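Chopstick sorting at Malholm

I popped into the Malholm shared house in August to see how the big kitchen tidy was getting on, and I'm so glad I did! The residents' newsletter had asked for a proper home for the chopsticks — they'd been living in drawers, mugs and one old biscuit tin — and on the morning I called, the sorting had reached the round table with the lavender cloth (I want that cloth, flowers and all).
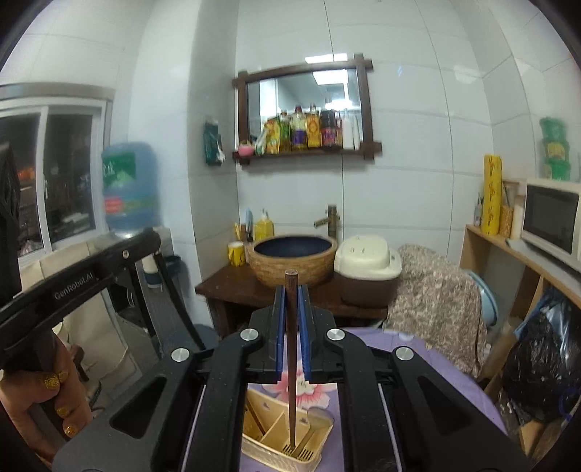
Issue 653

I do like a caddy with compartments, and the light wooden one suits dark brown chopsticks very nicely. The table shares its room with the washbasin, a lovely round one with a deep blue bowl and a brass tap that looks like bamboo. I came home quite cross with my own plain white sink.

There's a cream plastic holder as well, a tall one full of little holes, and opinion in the house is split over which should stay. I'd keep both. Loststead, the house across the road, got through its own tidy last year and gave over 16 pairs to the Eskola lunch club, so spares from Malholm may well go the same way.

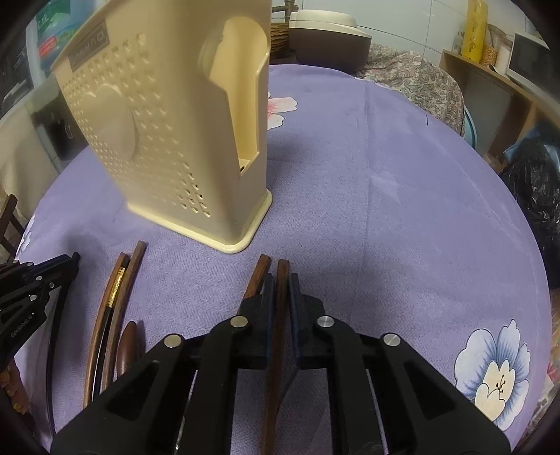 The cream holder and two chopsticks on the flowery cloth

Next up is the baking cupboard, 4 shelves of it, and I've been told to bring an apron.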